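O pano por baixo dos cubos

Uma paisagem estampada, meia dúzia de dobras e alguns cubos de madeira sem pintura. Sobre a mesa, o que está por baixo conta tanto como o que se empilha.

Os cubos de madeira vendem-se há tanto tempo que quase toda a gente deixou de olhar para eles. Ficam no fundo de uma caixa, com as arestas gastas, e voltam à mesa quando há crianças em casa ou quando alguém precisa de um calço. Rimantas Kļaviņa corta cubos há nove anos e não se ofende com o uso como calço. Tem dois debaixo da bancada da oficina, do lado em que o chão desce.

A oficina chama-se Drikgate e ocupa o rés-do-chão de um antigo armazém de sementes. Faz cubos lisos, em madeira clara, sem tinta, sem letras e sem números. Durante algum tempo fez também cubos pintados, em cores primárias, e deixou de os fazer porque a tinta lascava nas arestas e os clientes escreviam a queixar-se. Os lisos não dão essa despesa. Quando um cubo fica marcado, passa-se a lixa fina e está resolvido.

O problema dos cubos lisos é outro. Sobre uma mesa de madeira clara mal se veem. Sobre um tapete bege desaparecem, e sobre um tapete felpudo ficam tortos. Kļaviņa recebia pedidos de gente que queria saber em que superfície devia usá-los, e durante anos respondeu que em qualquer uma. Depois começou a experimentar.

Tentou cartão, que escorrega. Tentou feltro cinzento, que segura bem as peças mas apanha todo o pó da sala. Tentou uma placa de cortiça, de que gostou muito e que o filho de um cliente comeu em parte. Por fim pousou uma série de cubos em cima de um pano estampado que estava na oficina para tapar uma serra, e deixou-os lá até ao fim do dia.

O pano vinha da Flindbridge, a pequena estamparia de Pouran Farahani. As duas casas ficam na mesma rua e partilham o cais de descarga. Farahani estampa paisagens em tecido: montanhas, lagos, copas de árvores, bandos de pássaros muito pequenos. A maior parte é vendida para pendurar na parede. Outra parte acaba em cima de mesas, sofás e camas, e ela não vê nisso qualquer mal.

«Um pano na parede está sempre igual», diz. «Em cima de uma mesa faz rugas, e as rugas passam a fazer parte do desenho.»

Os motivos de que mais gosta são os que têm muito escuro de um lado e muita cor do outro. Desenha primeiro a linha que separa as duas zonas, a que chama margem, e só depois decide o que é céu, o que é água e o que é monte. Em alguns desenhos a dúvida mantém-se até ao fim. Quem estende o tecido numa mesa pode rodá-lo, e de um lado vê uma costa, do outro uma serra. A estamparia não indica qual é o lado de cima.

A cor dos montes também muda de desenho para desenho. Magenta, púrpura e rosa são as que melhor resistem ao lado do azul forte e do quase preto. Farahani experimentou verdes e abandonou-os, por acharem os compradores que pareciam mapas.

Cubos de madeira clara sobre um pano estampado com uma paisagem.

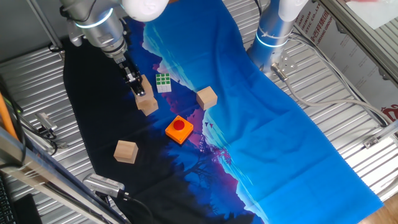
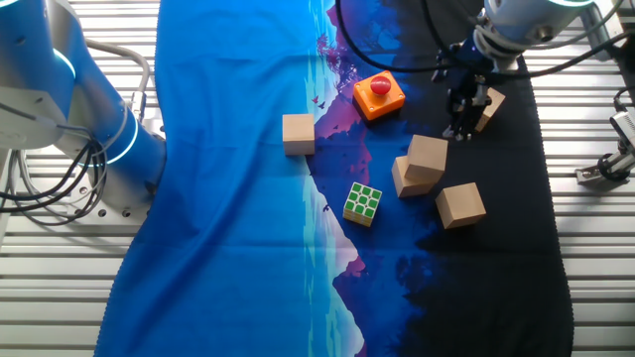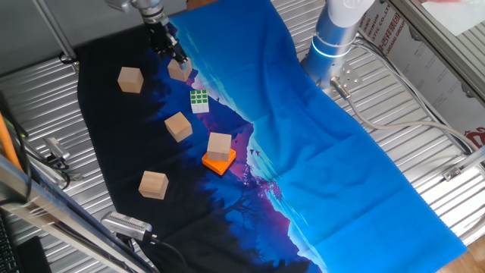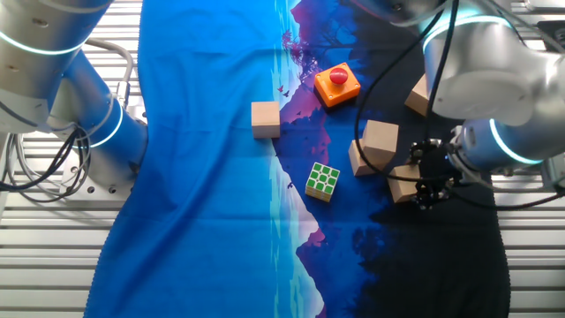

A madeira clara ganha com o azul e ganha ainda mais com o preto. Kļaviņa explica-o pela sombra: num fundo claro, a sombra do cubo é a primeira coisa que se nota, e a forma perde-se. Num fundo escuro a sombra quase não existe e ficam só as faces. Para quem empilha, é uma ajuda. Vê-se melhor onde acaba uma peça e começa a outra, e percebe-se mais cedo quando a de cima está torta.

As pilhas, sobre tecido, são em geral baixas. Dois cubos aguentam-se mesmo inclinados. Três exigem que o pano esteja esticado debaixo do primeiro, e a partir daí convém passar a mão antes de começar. Há quem prenda o tecido com molas à beira da mesa. Farahani desaconselha as molas de metal, que deixam marca, e recomenda as de madeira ou nada.

Uma dobra pequena não estraga o jogo. Pode servir de degrau, de vala ou de fronteira, conforme a idade de quem joga. As crianças mais novas tendem a alisar tudo. As mais velhas puxam o pano de propósito para fazer encostas e depois pousam lá um cubo, a ver se fica.

A mesa também conta. Um tampo com ranhuras sente-se através do pano fino, e um cubo pousado em cima da aresta de uma ranhura pode ficar a dançar. Para quem tem uma mesa assim, Kļaviņa sugere um cobertor velho entre o tampo e o pano, bem esticado e mais pequeno do que este, para não fazer volume nas bordas. Num tampo liso, o cobertor é dispensável e até atrapalha.

As peças soltas

Quem compra cubos raramente joga só com cubos. Nas tardes abertas que as duas casas organizam à quinta-feira, as mesas enchem-se do que cada pessoa traz: carrinhos, tampas, botões grandes, animais de plástico, um ou outro cubo mágico que alguém deixou a meio. Os cubos mágicos têm uma vantagem, que é terem a forma das outras peças e nenhuma das suas qualidades. São leves, escorregam e puxam a vista para um ponto do pano. Ficam melhor no chão da construção do que no topo.

Caixas e bases quadradas são mais úteis. Uma base baixa e plana, pousada sobre a zona do tecido onde as cores mudam, dá um ponto firme para começar. Um cubo colocado numa base destas já não depende das rugas. As cores vivas, como o laranja, ajudam também a não perder a peça no meio do estampado, coisa que acontece com facilidade às tampas azuis.

As tardes de quinta começaram sem programa e continuam sem ele. Há quatro mesas compridas, um pano em cada uma e uma caixa de cubos por mesa. Quem chega escolhe lugar. Ao fim de algum tempo as pessoas começam a arrumar as peças segundo o desenho, mesmo que ninguém o peça: um cubo para cada margem, um junto à árvore, uma torre no sopé do monte. Outros fazem o contrário e tratam o pano como se fosse liso, com filas que atravessam o lago a direito.

Farahani gosta de ver as duas coisas. Kļaviņa prefere as filas.

Em julho, as mesas foram postas no pátio, à sombra, e o vento levantou as bordas dos panos durante toda a tarde. Os participantes usaram os próprios cubos como pesos, um em cada canto, o que deixou menos peças para construir. No verão seguinte a estamparia passou a coser uma bainha mais pesada numa parte da produção. A outra parte continua a ser acabada com recorte ondulado, que não desfia e evita a costura, mas que enrola um pouco depois das lavagens.

Lavar, dobrar, guardar

O tecido estampado aguenta bem a máquina, com água fria e sem amaciador. O amaciador deixa-o escorregadio, e aí os cubos deslizam ao menor toque na mesa. Farahani passa os panos pelo avesso e só os de parede. Os de mesa seca-os estendidos e dobra-os ainda frescos, com a estampa para dentro. Os vincos da dobra vão aparecer de qualquer maneira, mas saem em parte ao fim de uma hora de mesa.

Para quem quer evitar os vincos, a solução é um rolo de cartão. Enrola-se o pano com a estampa para fora, ata-se com uma fita larga e guarda-se deitado. De pé, o rolo acaba por dobrar a meio, e o vinco que resulta é pior do que os outros.

Os cubos pedem menos. Um pano húmido quando estão sujos, uma toalha logo a seguir, e secar longe do aquecedor. Não devem ficar de molho. Se as arestas levantarem farpas, lixa fina no sentido do veio. Kļaviņa não aplica óleo nem cera nos cubos de jogar, por uma razão que tem a ver com os panos: a gordura passa para o tecido e a mancha aparece sobretudo no azul. No preto quase não se nota, o que levou mais do que um cliente a concluir que o problema estava resolvido até virar o pano.

A caixa onde se guardam pode ser qualquer uma que respire. Na Drikgate usam caixotes baixos, fornecidos pela Heydari, em que as peças ficam numa só camada. Os sacos de plástico fechados são má ideia se a madeira tiver sido lavada há pouco.

O que se compra e onde

Os cubos vendem-se à unidade ou por caixa, diretamente na oficina e na loja Pronodlow, que os tem na prateleira dos brinquedos e também na de material de desenho. Há professores que os compram para aulas de perspetiva e nunca os empilham. O pano de paisagem com montes púrpura é a referência 909 do catálogo da Flindbridge, e existe em dois tamanhos, um para mesa de cozinha e outro para mesa comprida. O maior cai sempre um pouco dos lados, e a estamparia não o corta por medida.

Comprar os dois ao mesmo tempo não dá direito a desconto. As duas casas falaram no assunto e desistiram, por causa das contas. Em compensação, quem for à oficina pode pedir para experimentar os cubos sobre vários panos antes de escolher. Kļaviņa tem alguns numa gaveta, incluindo o que cobria a serra, com um rasgão pequeno perto da bainha que Farahani já se ofereceu para remendar.

As tardes abertas mantêm-se à quinta-feira, e a porta do lado do cais fecha às nove da noite. Quem chegar tarde encontra normalmente as mesas ocupadas e as peças espalhadas, e pode sentar-se onde houver uma cadeira.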